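Sofia Pappas on playing a judge, touring in a van and why she still does the late show

The comedian and actor talks about "Warnmont," her new courtroom comedy, and the 33 pages that got her to say yes

Sofia Pappas is early, and she has already made friends with the man behind the counter. By the time I get to our table she knows where his daughter goes to school and which of the pies came in fresh, and she has ordered two slices of the cherry without asking whether I like cherry. (I do, luckily.)

"I can't sit down in a place until I've talked to somebody," she says. "My mother was the same way. Going to the bank with her took all morning."

If you know Pappas from her stand-up, you know that mother well. She has been walking in and out of the act for years, correcting the story as it goes along. What people may not expect is how much of her has ended up in Judge Kallas, the small-town judge Pappas plays in "Warnmont," the comedy that starts its first season in April.

The judge isn't a loud part. She listens, mostly, and she lets people talk until they've dug themselves in up to the neck. Pappas says that was what scared her.

"I've made my living by filling up the quiet," she says. "Then Ourania hands me a script where I have maybe six lines in a scene and everybody else gets the jokes. I called her and said, are you mad at me?"

Ourania is Ourania Sotiropoulos, who created the show and wrote the pilot, all 33 pages of it, after spending a good part of one winter sitting in the back row of traffic court. The two met long before that, when both were doing open mics and sharing rides home, and Pappas still talks about her the way you'd talk about a cousin who got into a better college.

"She'd write my tags for me in the car," Pappas says. "I'd do them the next night and they'd get the biggest laugh of the set, and I'd be furious. I'd thank her, but I'd be furious."

Her scene partner for most of the season is Stelios Karamanlidis, who plays the bailiff and who came from the theater, where, she says, people learn their lines before they get there. She had to change her habits in a hurry. On the first Wednesday of shooting she went off script in the middle of a long take, and he simply waited, very politely, until she came back.

"He stood there like a man waiting for a bus," she says, and she laughs so hard that the couple next to us turns to look. "I've never been so well directed in my life, and he wasn't even the director."

She hasn't given up the road. Between the end of shooting and now she has played 103 nights, most of them in rooms that hold fewer people than a school bus, and she means to keep the late show at Zevia, the club where she got her start, for as long as they'll have her. The television people would like her to rest. She has heard them out.

"Irén, my manager, says I should go home and lie down," she says. "Irén Balogh has never lain down in her life! She calls me from the treadmill."

So what does she hope people take from the judge? Pappas thinks it over, and finishes my pie while she does – I had stopped eating to write, and I suppose that was fair.

"I'd like them to feel like somebody heard the whole story," she says. "You go into one of those rooms with your parking ticket and you've practiced what you're going to say, and you get half of it out. She lets them finish. I'd watch that even if it wasn't funny. But please say that it's funny."

It's funny. She hugs me at the door, hugs the man behind the counter, and goes off up the street to look for her car.
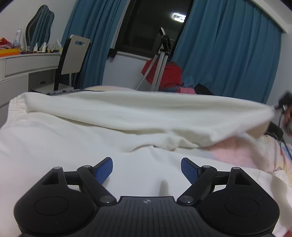
White bedding, with a pair of blue finger pads in front.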